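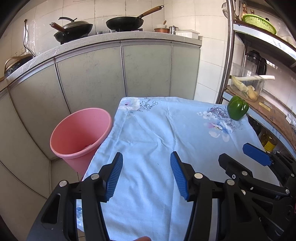 *Our kitchen table at Claletent, with one green pepper at the far corner.*

Hi! I'm Juniper Obi, and I'm looking for a few people to come and cook at our place in Greenberg this March. It's a small home-cooking group my aunt Myrtle and I are putting together – plain weeknight food, lots of chopping, and everybody eats at the end.

## What you'd be doing

- Prepping vegetables at the table with the flowered blue cloth (peppers come up a lot, we're fond of them)
- Keeping the pink bin next to the table for peelings and scraps, and emptying it when you're done
- Wiping down the long gray counter that curves along behind the table
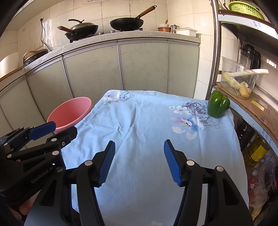
## Who I'm hoping for

Anyone who likes being in a kitchen! You don't need fancy knife skills. I have room for 4 people per session, and we start at 5:30 p.m. and go until the dishes are put away.

The stove is gas, and you'll get to use the wok and the long-handled frying pan – Myrtle will show you how she likes them handled. We keep a blender on the metal shelves, plus whatever roots we have on hand, usually radish and ginger.
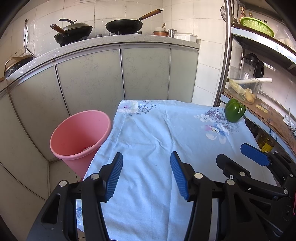 If you have a favorite dish that's good for a crowd, tell me when you write, and please mention any allergies. I can pay $33 a session for your time, and leftovers go home with you.

To sign up, leave a note for me or Marcus Sorensen at the Claletent front desk with your name and the evenings you're free.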